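House museums should let the rooms stay plain

The Texier House in Stornevbridge reopened on 7 Aug 2025 after a long closure. I went in the first week, paid my admission, and spent most of a morning there. I have been going to historic houses for most of my adult life, and I came out of this one with an opinion about how they should be run.

For readers who don't know it, the house belonged to a family of cloth merchants. The last of them left it to the town along with the furniture, the account books and a good deal of kitchen equipment. It has 11 rooms open to the public. The printed catalog, which you can buy at the front desk, lists 2555 objects. Most of them are small: buttons, spoons, receipts, seed packets, medicine bottles.

Before the closure, you walked through at your own pace with a folded sheet of paper. Each room had a number over the door and a paragraph on the sheet. If you wanted to know more you asked the attendant, and the attendant usually knew. Now there is an audio guide made by a company called Oltex, and screens in five of the rooms. The upstairs bedroom has a projection on the wall with the sound of rain. The dining room has voices. I am told the voices are meant to be the family at supper, though no record exists of what the family said at supper.

I think this is a mistake, and I think it is a common one.

A house museum has one thing that a regular museum does not have. The rooms are the right size. The window is where it was, and the stairs are as steep as they were for the people who climbed them with coal. A visitor who stands in the kitchen for a few minutes can work out how far it was from the stove to the pump and how little light there was in winter. That takes some quiet. It is hard to do with a voice in your ear telling you to move to stop number six.

The people who put in the screens are not foolish. Attendance had dropped, and the town council wanted to see a change for its money. School groups do like the projection. I watched a class of third graders lie down on the floor to look at it, and they were having a good time. But they didn't look at the bed, the washstand or the little shoes lined up by the hearth, and those are the things the house has that a school gym with a projector does not.

Zulema Riquelme ran the house for many years before the closure and wrote the old room sheets. I have kept mine. Her paragraph on the back pantry is four sentences long. It says who used the room, what was kept there, what the family stopped buying when the business failed, and which shelf was repaired. I have read whole books on domestic life that told me less. The new guide gives the pantry a minute and a half, and much of that is music.

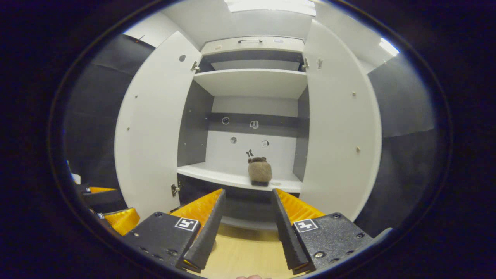
Should a house museum have any technology in it at all?

Some of it is useful, as long as it stays out of the period rooms. A tablet at the entrance showing the upstairs to people who can't manage the stairs is a good thing, and Stornevbridge didn't have one until this year. A searchable catalog online is also good. So are climate sensors, better locks and a decent website with the right opening hours on it.

My objection is to anything that competes with the room. Once a screen is lit, people look at the screen. I stood in the Texier parlor and watched visitors come in, face the monitor, see the film to the end and leave by the other door. The film was about the parlor.

There is also the matter of honesty. A label that says "chair, maker unknown" is telling the truth. A recorded supper conversation is a guess performed by actors, and it sounds exactly as certain as the facts that come before and after it. Children can't tell which is which, and I couldn't always tell either. In the sewing room the guide says that the eldest daughter, Dila, hated needlework. I asked at the desk where that came from. The young man was polite and went to find out, and came back to say that it was part of the script. There is one letter from her in the collection and it is about a horse.

If guesses are going to be used, they should be marked as guesses. The old sheets did this with the word "probably," and it worked fine.

Then there is the cost. Equipment like this has to be serviced and replaced, and small museums tend to find money for it by cutting attendants. There used to be someone on each floor. Now there is one person at the desk and one who walks around. The rest has gone to the headsets. I would trade every headset in the building for one well-read person sitting on a chair in the upstairs hall.

I would like the trustees to try something simple. Turn off the screens one morning a week. Print the old room sheets again, corrected where needed, and hand them out to anyone who asks. Put an attendant back upstairs for those hours. Leave a notebook by the door and see what people write in it. If they miss the rain, they will say so.

I looked through the notebook that is there now, on the hall table. It had 147 comments in it when I visited. A lot of them were about parking. Plenty of people liked the projection, and I don't want to pretend otherwise. But many of the longer entries were about particular objects: the patched apron, the ledger with the child's drawing in the margin, the worn step at the scullery door. One woman wrote that her grandmother had the same bread tin. None of those objects has a screen near it.

The house is open every day but Monday's equivalent in the off season is still being decided, so call ahead if you are coming from out of town. Admission includes the garden. The headset is handed to you at the desk as though it were part of the ticket, but you are allowed to give it back.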